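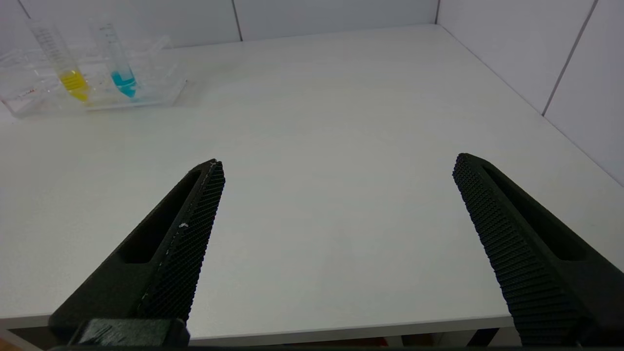
Forum > Succulents > Potting and Repotting

November – posted by Catriona Chisholm

I brought an agave home from the Tremcombe nursery sale and the bottom leaves are going mushy. It's in the same peaty stuff it came in. Do I repot now or wait for spring?

Cameron Pringle
Now! I lost a nice one by waiting. Knock off the peat, trim any brown roots and let it sit out a few days before it goes in dry pumice mix – then no water for a week.

Innes
Mine is in 100 percent pumice and does fine.

Recent topics
Aloe pups with no roots
Best shade cloth, 50 percent or less?
Frost cover for barrel cactus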